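10th September

Up at six and walked the top path before breakfast. The rain had gone over in the night and left the lane full of grit again, all washed down from the Maldonado field where they ploughed too close to the gate. I cleared the drain with my boot. It will want doing properly with a spade before the winter.

The walking log stands at 901 miles since I started keeping it. I had hoped to reach 1,000 by the end of this month and I won't. June was the trouble — most of it lost to the knee — and I have not made it up. I could push it, but the last time I pushed it I was on the settee for a fortnight, so I shall let the number come when it comes.

Porridge, two cups of tea, then an hour on the route notes for the long walk. I have decided on Tokadcombe as the start after all. The other way round is easier on the legs but leaves the worst of the road walking until the last day, and I know what I am like on a last day. Starting from Tokadcombe puts the climb first, while I am still pleased with myself.
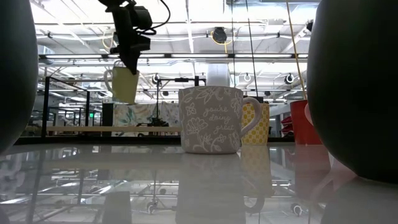

The bus is the difficulty. The early one no longer runs on through to the village and the next gets in too late to be off the ridge by dark. I may have to stay the night before. The inn wants more than I care to pay for a bed and a cold breakfast, but there is a bunkhouse by the old quarry and I have written to ask if it is open in the shoulder of the season.

Spread the maps out on the bed after that and measured the first three days with a bit of string. Day two is too long. It goes over Sikard, the highest ground on the whole route at 1,308 feet, and then down a valley with nowhere to stop. I have split it in two and put the spare day there, which leaves no spare day at the end. I would sooner have it where it is needed.

New boots still pinching on the left side, above the little toe. Wore them round the house for 9 hours in all this week and they are softer, though not soft. I tried the thick socks and then the thin ones with a liner. The liner is better. If they haven't come right in another week I will take the old pair and put up with the leaking.

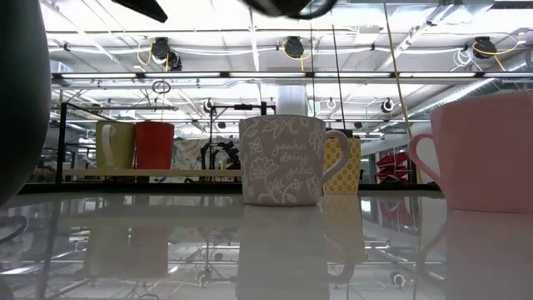

*Grey mug with "you're doing great" on it, yellow one behind.*

Lunch was soup and the end of the loaf. Rang the surgery about the knee and got an appointment — not soon, but before I go, which is all I wanted.

Weighed the pack in the afternoon. Too heavy. Took out the second jumper, the large torch and the hardback, and put the hardback back in. Then took it out again. The stove stays. I have tried going without hot drinks and I was bad company, even on my own. 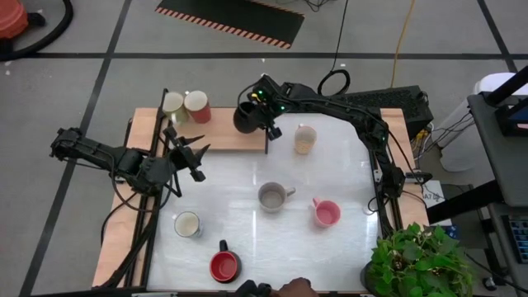
A short turn down to the river at five to try the pack with the weight in it. The hip belt slips on the downhill and has to be pulled tight every few minutes. I will put a stitch through the webbing tomorrow. Water high and brown, two herons on the far bank, blackberries nearly over.

Bath, beans on toast, and the forecast, which is for more wind. In bed by half past nine with the Terkodora map, looking for a way round the bog.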